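Council backs shorter drying test for timber floors

Builders in the Mirnine district will have to record moisture readings at both the slab and the board before laying wood floors, under a change to the local building rules approved in April. The new procedure replaces a single slab reading taken at any point before installation.

The rule covers new homes and any renovation in which more than 30 square meters of flooring is replaced. Readings must be taken at no fewer than six points per floor, with one of them close to an outside wall. Boards must sit unwrapped in the room for four days before the second set of readings. The earlier draft had asked for a longer wait, and flooring contractors objected to the storage costs.
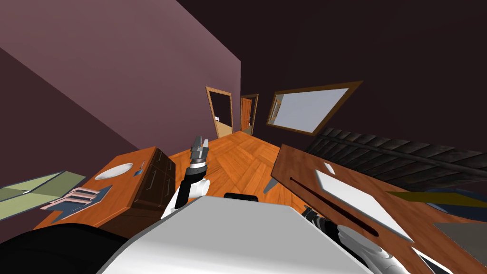 Deirdre Moriarty, who drafted the text for the district building office, said the old test missed most of the failures reported to her department. A slab can pass in dry weather and take up water again before the floor goes down. The board then swells across the grain, the joints close, and the floor lifts at the center or pushes against the baseboards.

The office received 158 complaints of cupped or lifted floors over the period it reviewed. In most of the files, the slab reading had been within limits on the day it was taken. Few files held any reading for the boards.

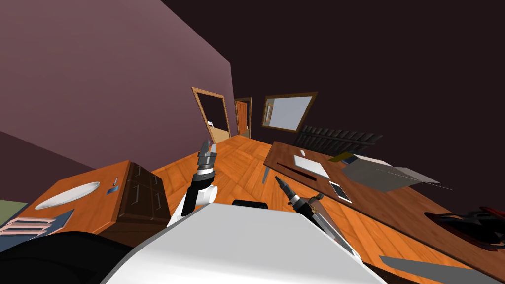

Under the approved text, the difference in moisture content between the boards and the subfloor may not exceed the figure given by the board manufacturer. Where the subfloor is concrete, the installer must use the conversion table attached to the rule — meters set for wood give false values on concrete. The completed sheet stays with the house and is handed over at sale.

Expansion gaps are also covered. The gap at each wall must be measured and written down before the baseboard is fixed. Door thresholds are treated as walls for this purpose, a point the previous rule left open.

Flooring supplier Ekotia said it would print the reading sheet on the inside of its board cartons. Sustik, which sells adhesives, asked for glued floors to be exempt. The request was turned down, but the office agreed to look again at floors glued over a sealed membrane.

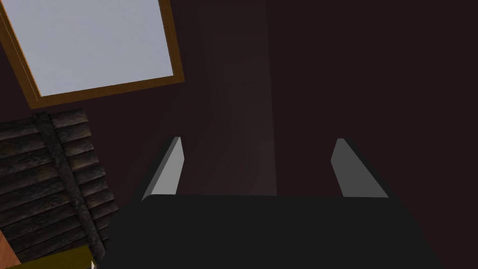

Kieran Hanrahan told the meeting that the four-day wait would be hard to keep on small jobs, where the family is often living in the next room and wants the furniture back in place. He asked whether boards could be left in a hallway instead. The office replied that they could, if the hallway is heated to the same temperature and the readings are taken there as well.

Inspectors will begin asking for the sheets at final inspection. Jobs already under way may finish under the old rule, provided the boards were delivered before the change took effect. Contractors Ó Conaill said they had been taking both readings for years and expected no change in price.
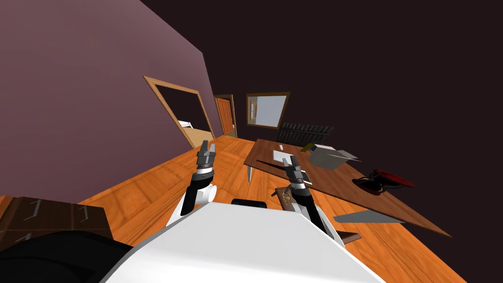

Wood floors in new homes and larger renovations fall under the rule.

Copies of the reading sheet and the conversion table are available at the building office counter until 4 p.m.

Comments

Noreen Madigan
Does this apply to engineered boards or only solid? The article says "wood floors" and my installer says engineered is exempt.

Pádraig Doherty
Noreen, the text I picked up at the counter lists both. Laminate is left out.

Kathleen Madigan
Ours lifted along the patio door the second winter. Slab reading was fine on paper. The gap under the threshold was zero.

Pádraig Doherty
Same at our place. A pin meter is not expensive — buy one and check the boards yourself before they start.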